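Seltow Stone Works: Automation of Slab Inspection and Handling
Second progress report to the Ivent Fund
Reporting period ending April

1. Progress against plan

The inspection cell in the finishing hall has been in daily use throughout the period. The arm, supplied and fitted by Susetti, now carries out the first surface check on polished slabs before they are passed to the cutting team. In total, 1,301 slabs were checked, against a target of 1,000. Marble and granite accounted for most of these. Onyx was added to the programme in the second half of the period, as agreed at the last review.

Translucent and strongly banded stone remains the harder part of the work. Reflections from a polished face can hide a small pit, and natural veining is sometimes recorded as a fault. We have therefore kept a full manual check on every onyx slab, and the finishers' decision is taken as final wherever it differs from that of the cell.

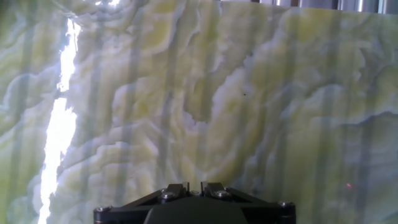 The Sheikh software used to log surface marks was updated once during the period. Finishers may now reject a recorded mark at the bench and enter a short reason. These entries are reviewed each month with the supplier, and 52 of them have led to a change in the settings.

2. Effect on staff

No posts have been lost and none are planned to be. Two finishers who formerly spent most of the morning on first checks now divide their time between repair work and supervision of the cell. Both have asked that the rota be altered so that neither is at the screen for a whole shift, and this was put in place in April.

Training has taken longer than forecast. Staff have completed 44 hours in total, and the evening shift has yet to begin the section on safe entry to the cell. Several employees told us that the written instructions assumed too much knowledge. The instructions are being rewritten with their help.

Some concern remains over grading. Experienced staff regard the reading of a slab as a central part of their trade and wish to see it passed on to apprentices. Apprentices will continue to learn manual checking first, and will not work at the cell until their second year.

3. Expenditure and next steps

Spending is within budget, apart from a small overspend on lighting, met from our own funds. In the next period we intend to complete evening shift training, compare manual and automated results for onyx, and submit revised job descriptions to staff for comment. We request that the unspent part of the training allowance be carried forward.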